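Im März kommt bei mir jedes Jahr alles dran, was den Winter über nur benutzt und nie gewaschen wurde: Mützen, Sitzkissen, Einkaufsbeutel und eben auch die Rucksäcke. Lange habe ich die einfach in die Maschine gestopft, bis mir bei einem die Beschichtung innen in weißen Krümeln entgegenkam. Seitdem wasche ich von Hand, und das geht schneller, als man denkt!

## Erst mal ausleeren, und zwar richtig

Alle Fächer auf, auch das kleine, das man immer vergisst (bei mir waren zuletzt ein Kassenzettel aus der Bäckerei und ein halber Müsliriegel drin). Dann den Rucksack auf links drehen, soweit es geht, und die Nähte aussaugen. Ich nehme dafür die schmale Fugendüse und fahre zweimal durch jede Ecke. Sand sitzt nämlich gern genau da, wo das Futter angenäht ist, und scheuert den Stoff von innen durch.

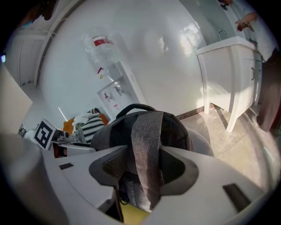
Danach kommt lauwarmes Wasser in die Wanne, handbreit reicht, und ein kleiner Schuss Feinwaschmittel. Ich nehme das flüssige von Markel, weil es kaum schäumt, aber jedes andere ohne Weichspüler tut es auch. Weichspüler bitte wirklich weglassen — der legt sich auf das Gewebe, und beim nächsten Regen saugt sich alles voll.

## Schrubben, aber sanft

Eine alte Nagelbürste ist mein liebstes Werkzeug. Die meiste Arbeit machen die Stellen, die an der Haut liegen:

- **Tragegriff:** mit etwas Gallseife einreiben, 90 Sekunden warten, dann bürsten.
- **Schultergurte:** von beiden Seiten, dabei das Polster immer wieder ausdrücken wie einen Schwamm.
- **Netzstoff:** nur mit dem Lappen, die Borsten ziehen sonst Fäden.
- **Reißverschlüsse:** mit der Zahnbürste, und wenn alles trocken ist, einmal mit einem Kerzenstummel drüber.

Bei Fettflecken hilft mir Speisestärke. Draufstreuen, über Nacht liegen lassen, abbürsten und erst dann mit Wasser dran. Kugelschreiber geht mit Spiritus ganz gut raus, den testet ihr aber vorher an einer Stelle, die keiner sieht.

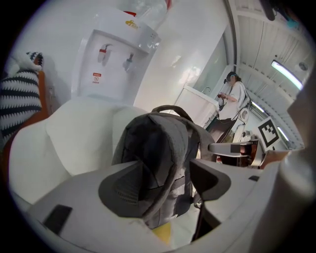

*Grauer Rucksack mit gepolstertem Schultergurt und kleinem Netzeinsatz.*

## Trocknen

Nach dem Ausspülen (so lange, bis das Wasser klar bleibt) nicht auswringen! Ich rolle den Rucksack in ein großes Handtuch, drücke einmal kräftig drauf und hänge ihn kopfüber an die Duschstange, alle Fächer offen. Auf die Heizung kommt er mir nicht, da werden die Polster hart und die Schnallen spröde. Über Nacht ist er außen trocken, die Gurte brauchen meist noch einen Tag länger.

Wenn er danach immer noch müffelt, stelle ich ein Schälchen mit 100 Gramm Natron ins Hauptfach und mache den Reißverschluss zu. Nach zwei Tagen ist der Geruch bei mir eigentlich immer weg. Das Natron wandert anschließend in den Küchenabfluss, einen Schluck heißes Wasser hinterher.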